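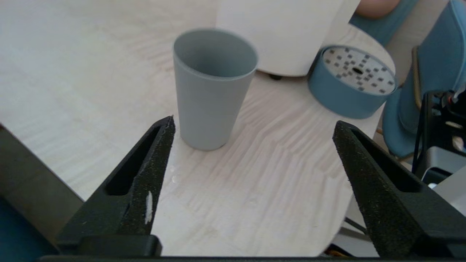 A gray plastic cup on a wooden tabletop. It is wider at the top than at the bottom.

Why Are Cups Wider at the Top?

Look at the cups in your kitchen. Some go straight up and down, like a can. Many lean outward a little, so the rim is a bigger circle than the base. A shape that gets narrower toward one end is called tapered. A tall cup with no handle is called a tumbler.

Cups That Stack

Try putting one can inside another can of the same size. It won't go in. Now try it with two tapered cups. The narrow base of one slides down through the wide rim of the other, and only a bit of the top cup sticks out.

A stack of cups takes up much less shelf space than the same cups standing side by side. It also makes them easier to carry — but don't stack them too high, and don't push down hard. Cups that are jammed together can be tricky to get apart.

Out of the Mold

Many plastic cups are made in a mold. A mold is a hollow shape, usually metal. Hot, soft plastic is pushed into it and then cools until it is hard. If the sides of the cup were perfectly straight, they would rub against the mold all the way out. With sloping sides, the cup comes loose as soon as it starts to move. Sandcastle buckets work the same way.

Does It Tip Over?

A narrow base has one problem. The smaller the base, the easier a cup is to knock over. Cup makers have to choose a base small enough for stacking and big enough to stand up well. A flat, level table helps too.

Try It: Which Holds More?

You need a tapered plastic cup, a ruler, a spoon, water and a measuring cup. Work next to the sink.

1. Measure how tall your cup is on the inside.
2. Pour in water until it reaches half that height.
3. Tip the water into the measuring cup and write down how much there is.
4. Fill the empty cup to the rim and measure that water too. Use the spoon for the last little bit.

Wajid Afridi tried this with a cup from his kitchen. Filled to the rim, it held 515 milliliters. Half of that would be a bit more than 257, but the water at half height came to less. The bottom half of a tapered cup is the narrow half, so it holds less than the top half.

Words to Know

Base: the bottom part that something stands on.
Mold: a hollow shape used to make things.
Rim: the top edge of a cup.
Tapered: getting narrower toward one end.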